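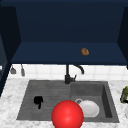 README, sink-side gripper comparison
October, by Tài Vũ

Hi! I started this folder because I got tired of arguing with myself about which gripper to use for dishes. I'd tried two of them in the simulator, on different days with different settings, and of course I remembered whichever one I'd liked best. So I ran both properly, same kitchen, same arm, same controller, and wrote everything down as I went.

The two grippers are the Rastden (two flat parallel fingers, nice and simple) and the Lục, which has three curved fingers and a soft pad on each one. The arm model is the Grulport in both cases. I didn't touch its joint limits.

What's in the folder

Each gripper got 200 tries at the same job: reach into the sink basin, take hold of the white plate, lift it clear of the rim and hold it for 4 seconds. All of it is simulated, so please don't read these as promises about a real sink with real soap in it. The plate lies a little tilted in the basin and its starting angle gets nudged a bit before each try. Everything else in the kitchen stays put.

The files are plain CSV, one row per try. You get the gripper name, the seed, the starting angle, the peak finger force, and a yes/no for the lift. There's a notes column too, which is me typing whatever I was thinking, sorry in advance (a lot of it says "ugh, faucet").

How it went

The Lục made the lift on 73 percent of its tries and the Rastden on 65 percent. I was expecting a much bigger gap! The Rastden is really good when it gets one finger under the rim, and then on the next seed it pinches nothing at all and closes on air. The Lục is slower to line up but it forgives a bad approach angle, and I'd pick it for plates if I had to pick today.

The faucet is the annoying part. Its spout arcs out over the right basin, so anything coming straight down has to go around it, and the Lục is wide enough with its fingers open that it bumps the nozzle a lot. I ended up bringing the wrist in from the front for both grippers. If you change the approach, rerun both, or the comparison means nothing.

Things I'd like to fix

The plate friction is a guess. I borrowed a value from an older Tratex scene and never went back to check it. Finger force on the soft pads is noisy for the first few steps after contact, so I'd skip those rows if you're plotting. Also the seeds aren't in order in the Rastden file, my fault, sort before you join.

I haven't tried cups with either one yet. If you do, send me the CSV and I'll add it with your name on it.

Related

Rastden finger pad swap, notes
Wrist camera or overhead camera? First tries
Grulport arm: controller settings I keep going back to
Tratex scene import, known problems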